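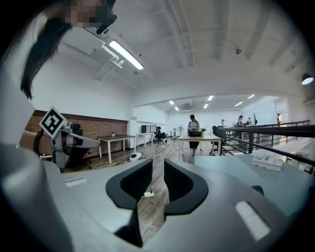 3. Table Surfaces and the Habit of Sitting Down

Search this journal Enter keywords, authors or DOI Go Advanced search

We turn now to the part of the study that gave us the most pleasure to carry out, and which, we will admit, grew well past the few paragraphs we had first set aside for it. Our interest was in the ordinary household table: where it stands, what ends up on it over a day, and how long people stay seated at it once the meal is over. The postal survey drew 1529 usable replies from the towns of Burden and Utley, and many of them came back with long notes in the margins (some with sketches of the kitchen, which we had not asked for and were delighted to get).

3.1 What people told us

In Burden, where the older houses tend to have a separate dining room, replies often spoke of a "good" table that was kept clear and a second one that did all the work. In Utley the houses are newer and smaller, and a single table usually had to serve for meals, homework, mending, bills and the odd jigsaw puzzle. To look into this more closely we drew 200 households from each town and asked them to keep a simple table diary through February, noting the time of day whenever someone sat down or got up. The diaries ran for 8 days apiece, long enough to take in at least one weekend without wearing out anybody's patience.

Color came up far more than we had expected. We had put in a question about it almost as an afterthought, and people wrote at length about pale tops that showed every crumb, dark ones that showed every scratch, and painted ones handed down from a grandparent and repainted so many times that the edges had gone soft. The coding scheme we used for these remarks follows the one drawn up for the earlier Cullov housing study, with a few categories added for painted surfaces.

3.2 Reach and sitting posture

A table is also a thing to be reached across. Diary keepers who did handwork in the evening wrote of pulling the chair in close, resting their forearms, and keeping whatever they were using well forward on the top. Leaning over the surface with both arms out in front, a posture of the general kind seen in Figure 1, was mentioned in both towns and by people of all ages.

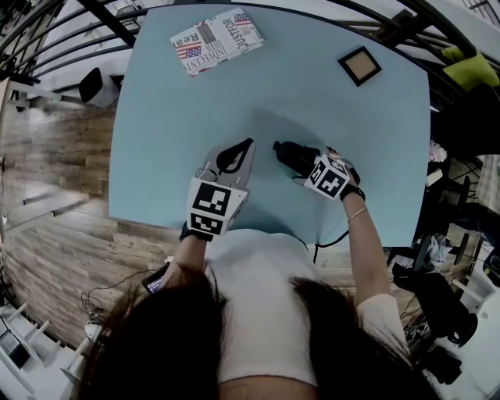
Figure 1. Seated person at a light blue table, viewed from above, with both arms extended over the surface.

We scored posture remarks with the Xavier comfort scale, which is short and written in plain language, and which our diary keepers seemed happy enough to fill in. Chair height mattered a good deal to them. Several who complained of sore shoulders had already tried a cushion, and a few had gone so far as to saw down the table legs. We return to these home remedies in Section 4, together with the replies from households that had no table at all.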